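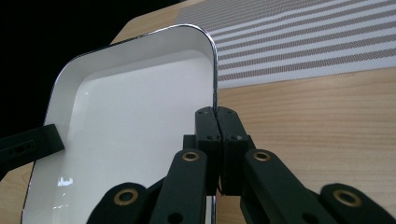 Enamel trays, cleaning and sorting

1 October 2018

Started on the trays before the bench got busy. White enamel, rounded corners, the ones we've been using for rinsing and for parking small parts. Complaints from upstairs about gray marks on the insides so that goes first, then edges, then weights.

Washed in warm water + dish soap, soft sponge only. No green pads!! Somebody has been at a couple of them with a scourer and the shine is gone in patches. You can feel it with a fingertip before you see it.

Gray marks: metal rub, not chips. Baking soda paste, left on 8 minutes, wiped in small circles. Mostly gone. Second round on the worst one took off what was left except for a faint line along the bend where floor meets wall. Leaving it. Tried the Vuneo cream on the same line for comparison, no better and it stinks.

How to look at the floor of a tray (for Rees, who asked): tip it up toward you till the lamp shows as a glare spot, then move the tray slowly so the spot travels over the whole floor. Where the spot goes fuzzy the glaze is scratched. Where it breaks up there's a pit or old residue. Much quicker than staring at it flat.

Rims

Silver rim is the weak part. Thin, and water sits under it if the tray is stacked wet. Two of the old Grultinska ones have rust starting at a corner, inside the fold. Dried those with the heat gun on low, kept it moving. Not going to seal them, last time (February) the sealer yellowed and picked up every bit of dust in the room.

Do not bang the edges together when stacking. Enamel goes at the corner first and then it goes on your sleeve and in the sample. Paper towel between each.

Weights

Checked one tray dry on the big scale: 855 g. Wet, straight out of the rinse and shaken, nearly 50 g more, which surprised me. So dry them PROPERLY before taring. Murdo thinks that explains the drift in his numbers from last week, I'm not so sure, but it won't have helped.

Sorted

Good ones to the upper shelf, face down on the slats. Scratched but sound = parts only, masking tape on the underside with a P. Anything with bare metal showing goes in the Gilto crate by the door, do NOT put back in use for wet work.

7 still soaking in the sink, will do tomorow if I get the morning.

To do
- more dish soap, nearly out
- ask Murdo Dunbar if he wants the rusty pair for paint
- move the slatted shelf away from the radiator
- label on the cupboard, the old one fell off again and is probaly under it
- find out who owns the scourer

Hands like prunes. Stopped at lunch.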